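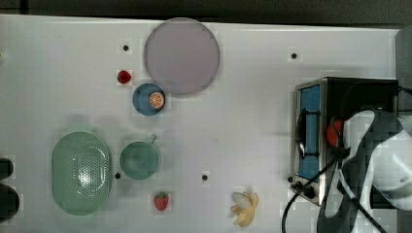
Amrit Li wrote to me that a person teaching a robot should never be allowed to stop and think. If the hand pauses, the robot learns the pause. Li would throw out every demonstration with a hesitation in it and keep only the clean ones, done at one speed by someone who has the motion down cold.

I have heard this from enough people now that I want to answer it properly. I think it is wrong, or at least wrong for most of the work we say we want these machines to do.

Start with what is true in it. A robot that learns by copying does copy everything. If the person at the controls drifts left before every reach, the robot will drift left too. If the operator takes a sip of coffee with the arm hanging over the table, the arm will some day hang over a table for no purpose. Those recordings should be cut. I spent 3 months on the controls at Kumero, mostly kitchen tasks, and the first thing I learned was to keep still when I had nothing to do and to end the recording the moment the job was done.

But there is another kind of pause. You bring the gripper to an oven door handle and you stop an inch short, because you are not sure the fingers are lined up. You shift, you look, you shift again, and you close. On a recording that looks like a fault. It takes up time and it makes the path crooked. It is also the part of the job where the skill is. Take it out and what you have left is a set of recordings in which the hand was always in the right place to begin with. The robot never sees what to do when it isn't.

We had a batch like that. It was 1,094 demonstrations, trimmed hard and checked by two people. Every one of them was good to look at. The robot trained on it moved quickly and missed often, and when it missed it carried on as if it had not. It would close on air and then go through the whole motion of setting something down. We added 80 messy ones, recorded on a Monday by people who had been told to start from a bad position and work their way out of it. The missing did not go away. What changed was that the robot would back up and try again. I don't claim this as a study. It was one arm and one set of tasks, and I have no idea whether it would hold on somebody else's bench.

The argument for clean data is partly an argument about money, and I think people should say so. Clean recordings are easy to count. A manager can ask for 60 an hour and know by lunch whether they are coming in. A recording with a mistake and a recovery in it takes longer, and someone has to watch it afterward to decide whether it is a useful mistake or just a bad one. At Pitent, where I did a shorter contract, operators were paid by the accepted recording. Guess what they handed in. They picked the easy object each time, put it in the easy spot, and used the same approach. I did it too. The rule rewarded it.

There is also the question of guiding the arm by hand against driving it from a distance. I prefer the hand where the arm allows it. You feel the weight and you feel a hinge catch, and your own movements get slower and more careful without anyone asking. With remote control you are working by eye, and the eye is bad at judging the last inch. People who have only driven from a distance tend to think of hesitation as a lack of training. People who have held the arm tend to think of it as part of the task. I suspect a good deal of this dispute comes down to which chair you learned in.

What I would ask for is modest. Mark the pauses when you record. A foot pedal will do it, or a key. One mark for "I stopped paying attention" and another for "I was working something out." Throw away the first kind. Keep the second, and pay the operator the same for it, or a bit more.

Li's answer to this, when I tried it out, was that operators would press the wrong key. Some will. I would still take a badly labeled pause over one that was deleted before anyone looked at it.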